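Wooden chopsticks going furry in the utensil pot. Where do I put them?

Kitchen & Household > Storage and small spaces
Asked in September, 364 views, 3 replies

Hala Ait Brahim

I have a small kitchen and a utensil pot, and lately the two have been conspiring. The pot is a plastic one that lives next to the sink. Everything long goes in it when it's been washed: wooden chopsticks, the ladle, a couple of spatulas, the whisk I own for reasons lost to history.

Last week I took out a pair of chopsticks to cook noodles and the bottom ends had gone grey and slightly fuzzy. I have since inspected the rest. 6 of them are on the way out and the others are merely suspicious. The metal things are fine, obviously, being metal, and they look very smug about it.

My husband Sebastian says we should dry everything with a tea towel before it goes in the pot. He has said this for years without once picking up a tea towel. Our daughter Juna wants us to go over to forks.

What I'd like to know is: can the grey ones be saved, is the pot to blame, and is there somewhere better to keep the things when the counter is basically a sink, a cooker and an apology in between? I don't have a spare drawer. I have a drawer, but it is full of takeaway menus and the keys to places we no longer live.

Heikki Pitkänen

Bin the fuzzy ones. You can sand and boil a chopstick if you're fond of it, but they cost next to nothing and mould gets down into the grain where your sandpaper doesn't. If they are only grey and not furry, a scrub with hot water and washing-up liquid and a full day somewhere airy is worth a try. Smell them afterwards. You'll know.

The pot may well be to blame, though I'd look at the bottom of it before passing sentence. Tip it upside down over the sink and see what comes out. If you get a teaspoon of brown water, there's your culprit. A lot of these pots have holes in the side but a solid floor, so the last bit of water sits there for weeks with the ends of the chopsticks standing in it like herons.

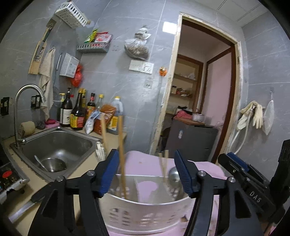

Chopsticks want to be dried lying down or held well apart, and then stood up once they're dry. That is my whole philosophy on the subject and it took me 19 years of ruining them to arrive at it. If you must stand them up wet, put them in handle down, so the eating ends are up in the air. You also want the wood spread out. A divided holder is good for this, with slots low down in the side to let some air in, but it only works if you use the divisions: two chopsticks standing close together next to the ladle will dry more slowly than the one leaning in a compartment of its own. Ladles are the worst neighbours anyway, they hang on to a spoonful of water and let it go down the handle when you aren't looking.

Next thing is what the pot stands on. If it's a mat or a cloth, lift it and feel underneath. I had a thick quilted mat for ages and it was basically a bog with a nice pattern. Wash it, dry it flat, or swap it for a saucer you can empty.

Then move the pot away from the sink. Not far, you haven't got far. But beside the sink it gets splashed every time somebody fills a saucepan, and the washing-up bottles crowd round it and keep the air off. By the cooker is drier, just not so near that the plastic goes soft. Mine did. It leans now, and so does everything in it.

As for the drawer, I regret to say it's the menus.

vovora

just get a stainless one

Hala Ait Brahim

Thank you both. I tipped it up as instructed and got nearly a tablespoon, plus a pea. I'm not going to describe the pea.

The floor of the pot is solid, so the side holes have been purely for decoration all this time. I've scrubbed it, thrown out the furry ones, and the grey ones are lying on a tea towel on the windowsill, where Sebastian has already asked whether they are meant to be there.

Is there any point oiling the survivors? I've got sunflower oil and a bit of olive.

Heikki Pitkänen

Not with either of those, they go sticky and then they go rancid, and you'd be back here asking about the smell. Food-safe mineral oil, the sort sold for chopping boards. Wipe on a little, leave it overnight, wipe off what's left. Don't bother with the varnished kind, it won't soak in.

And the pot wants emptying and washing every week or so. I do mine when I do the plughole, so that it's all over with at once.

Hariner

My mum keeps hers in a jam jar in the cupboard, 3 pairs, never had any trouble. She does dry them first though.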